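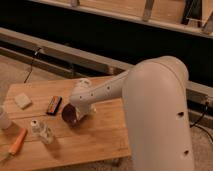 The arm holding the brown cup over the wooden table.

Feb 19, 2026

Home late, feet sore, and I want to get this down before I fall asleep, so excuse the handwriting typed out as usual.

The arm was on cups today! I know I have written about very little else since Christmas, and I can hear my sister sighing from here, but I've sorted returns at Claltdale for eight years and this is the first time in all of them that I've gone in early on purpose. Khải had the wooden table set up the way he likes it, a bit of everything, a cup or two, a bottle, something orange with a handle, because the things people send back to us never come in a sensible order. A tote comes down the line and you get a kettle lid, one shoe, a bag of screws, a candle somebody has clearly burned. Anybody can build a machine that picks up the same box all day. We've had one of those for years, the old Gronix by the loading door, and it hates candles.

I stood and watched it hold the brown cup, the dark one with the shiny red-brown rim, tipped over with the opening facing off to one side. I'd have grabbed it by the rim without a thought. I kept looking at my own hand afterward. I picked up my coffee three different ways on break to see what I do, and Elin asked if I was all right.

So, what's different on the floor, as of this week.

The first thing is that I'm not on the near end of the belt any more. The near end is where the bending is. You reach down into the tote, come up, turn, drop the thing in the right tray, go back down. My shoulder has been bad since before the move to the new building and I'd stopped mentioning it, because everyone's shoulder is bad. Now the plan is for the arm to take the plain stuff out of the totes, and two of us stand further along and look at what comes. Looking is the part I'm good at. I can tell a worn collar from a tried-on collar from across the room. I used to get perhaps two seconds to do it in and now I get as long as I need, or near enough.

The second thing is the Zelano screen. It hangs over the second bench and when the arm doesn't know what something is, the item comes up there and one of us has to say. I was dreading it. I'm not a screen person, I still print my bus times. But it's big buttons and plain words, and after the first morning I was quicker on it than Khải, which he took well. Today it asked me about a soap dish, a dog's life jacket, and a thing I still can't name that might be from inside a blender. I put "kitchen, other" and felt very grand.

There is a list pinned next to it of everything the project has put in front of the arm since it started, all 1,578 items, typed small. Elin read bits of it out loud at lunch in a newsreader voice. "Egg cup, blue. Egg cup, blue, chipped." I laughed until I had to put my sandwich down.

I should be fair and write the other side too, because I do want to read this back one day and have it be true. Not everyone is as pleased as I am. The evening crew have been told their hours hold until May and after that there'll be a meeting, and "there'll be a meeting" is not what you want to hear when you've got rent. Management says no one is being let go. I believe they mean it today. Elin says she'll believe it when it's on paper, and she asked for it on paper, in front of everybody, with her hand up like at school. I was proud of her. I wish I'd been the one to do it. They said they would send something around, and I'm going to keep asking too, now that she's gone first.

Then there's the quiet. I didn't see that coming at all. The near end was where we talked. You stood elbow to elbow with somebody and by noon you knew about their mother's hip and what they thought of the new parking. Now I've got a good clear bench and a stool (a stool!!) and the next person is too far away to talk to without shouting. I miss it. I told Khải and he wrote it down, and by the afternoon he had dragged my bench over so it faces Elin's. It blocks the fire extinguisher a little so it may not stay. But he did it the same day.

The woman from Pirzada was in again. They put the arm in and they come by to tune it, and I like that she asks us things before she opens her laptop. She wanted to know how we tell a full bottle from an empty one when it's clear plastic. I said you can just feel it, and she said yes but feel what, and I had to stand there with a bottle in each hand like a fool working it out. It's the wrist. A full one pulls your wrist down before your fingers have properly closed. She was so delighted she made me say it again slowly. Eight years of picking up bottles and I had never once put that into words, and now it's in her notes with my name next to it.

I think that's what I'm so happy about, if I try to pin it down. For years the job was how fast. There was a board with numbers and you were either over the line or under it. This past month people have been asking me how. How do you know it's glass. How do you know it's been worn. Why did you put that one in the second tray. And I know! I know all of it! It was in there the whole time.

Training goes on. I signed up for the short course on stopping and restarting the arm safely, nine of us in the back room with the bad heater, and I passed the written bit with one wrong (I mixed up the pause and the full stop, and I won't do that again, Khải made me walk over and put my hand by each button and say its name). The practical is next. If I pass I'm allowed to clear a jam on my own. It's a small raise, around enough for the bus pass, and I'd have done it for the key ring.

Dropped a mug at the bench just before the end of shift, a real one, a customer's, white with a fern on it. Straight through my fingers. Elin looked at me, then over at the arm, then back at me, and said not one word, and went to get the broom.

Tomorrow: ask about the paper. Bring the cushion for the stool. Return Khải's umbrella, which has been in my hall so long the cat thinks it's hers. Soup is in the freezer, the good one, take it out BEFORE work this time.

Print this entry | E-mail this entry
Shares: 9 Comments: 38

Recent entries
The stool has arrived
What the evening crew said
Bad shoulder, good soup
A goodbye to the near end of the belt
Snow, no bus, walked in with Elin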